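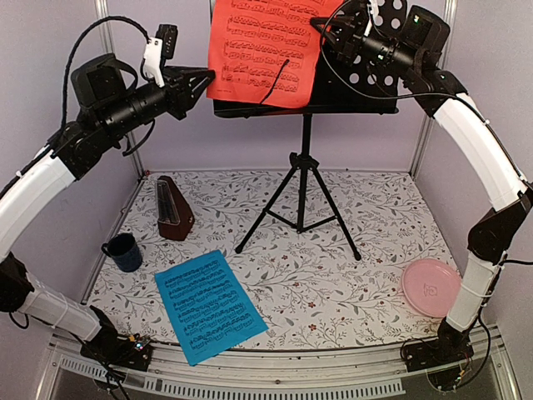 Trumomdale Community Choir – Music Subgroup
Minutes of the meeting held on April 28, 2023

Present: 8 members. Apologies: 2.

1. Minutes of the last meeting
Agreed without change.

2. Summer programme
Two pieces remain to be chosen. The Clinitz setting was preferred for the second half, subject to the alto line being checked against the older edition. Running order deferred.

3. Sheet music
Seven copies are still out from the winter concert. Members to return them to the Mangundap Road cupboard. Pencil markings to be rubbed out first – ink is not permitted on hired sets.

4. Hall hire
Wokano Hall has confirmed the new evening rate. Accepted. The piano is to be tuned before the first full rehearsal.

5. Any other business
Folder labels to be reprinted in larger type.

Next meeting: date to be circulated.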